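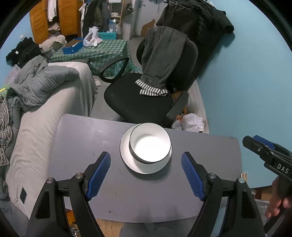 The crockery appeal at the Gridonby community kitchen has gone better than any of us dared hope! When we first asked in December, we were serving soup in whatever turned up – mugs, pudding basins, even a couple of plastic tubs – and now we have proper matching sets. The white bowls with the thin dark line round the lip are my favourites. They nest into a lovely tidy stack, and a whole pile of them will sit on one of the big round plates with plenty of rim to spare, so you can carry the lot to the table in one go.

The final tally across all the kitchens in the Pamdale area is 3,259 pieces, and more than 2,000 of those are bowls. Thank you to everyone who went through their cupboards, and to Pascu, the café on the corner, for passing on 22 dinner plates when they changed their menu.

We could still do with dessert spoons, ladles and three large serving dishes (oven-safe if possible). Please wrap anything breakable in newspaper and leave it at the Pamdale hall, side door, any morning before eleven. Chipped pieces can come too – the mosaic group will have them, and they're already planning something very colourful for the garden wall.

Soup next time is leek and potato. Do come hungry!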